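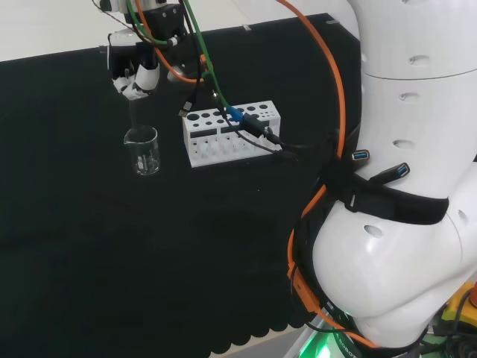
Justholm, December

Reading time: 3 minutes

About us

Tiler is a small teaching and supply shop for plain bench glass. Beakers, stirring rods, racks, the cloth you put underneath. We sell to schools, evening classes and a few people with a bench at home, and we run a short course on how to use what we sell. If you came looking for a company that will change science, there are plenty of other pages.

We started because we didn't believe the catalogs. Everybody's beaker was "precision." Everybody's printed scale was "easy-read." We bought a lot of them and compared the lines against a proper cylinder, and our opinion of printed lines on beakers has stayed low ever since. They tell you whether you have a little or a lot. If you need better than that, use something else, and be wary of a seller who says otherwise, including us on a bad day.

Our stock list runs to 40 lines. It was 43 until we dropped three kinds of stirring rod with colored ends that we couldn't see the point of. A clear glass rod does the job. It's thin, it's easy to lose sight of against a pale table, and it will roll if you lay it down, so we teach people to leave it standing in the beaker or put it somewhere it can't travel.

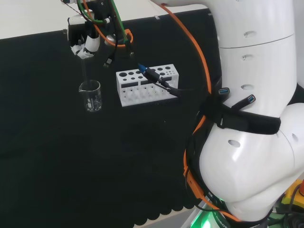 Beaker, glass rod and white rack.

The racks get more questions than anything else, usually about the holes. Ours come with more than one size of hole in the top, and yes, small tubes will go in the big holes, and yes, they will lean. We've been asked to call this "universal fit." We don't. Match the tube to the hole and look at it from the side before you let go.

The course is held in the back room on Alexiou Street and takes 35 people a term, in small groups. The first session is beakers and rods and very little else. Some people find this insulting. They've stirred things before - tea, paint, soup - and would like to get to the interesting part. Then they hit the side of the glass on every turn and we slow down. Keep the rod off the wall, keep the spout where you can see it, start with less liquid than you think you need. We don't hand out a certificate, and we'd be suspicious of one that took an evening to earn. 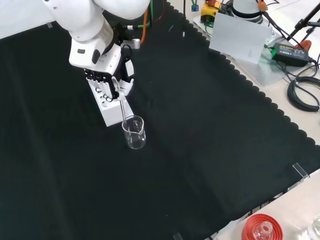

Page last changed: December

A word on cloths, which we also sell. A dark cloth under clear glass makes the glass easier to find, and we think that's worth paying for. Whether it protects anything is another matter. We've read claims for padded bench covers that we wouldn't repeat. Ours is a cloth. It creases, so smooth it out before you stand a beaker on it.

Orders leave from the Besport warehouse, where we keep 1000 beakers in the common sizes when things are going well. Breakages in the mail get replaced if you tell us within the week. Breakages at your bench are yours, though we'll usually listen to the story.

Schools can ask for a sample set before ordering. Please do. Try the spout in particular - pour slowly, pour fast, see if it dribbles down the outside - and send the lot back if you don't like it. The form is at the shop counter in Justholm, or we can mail you one.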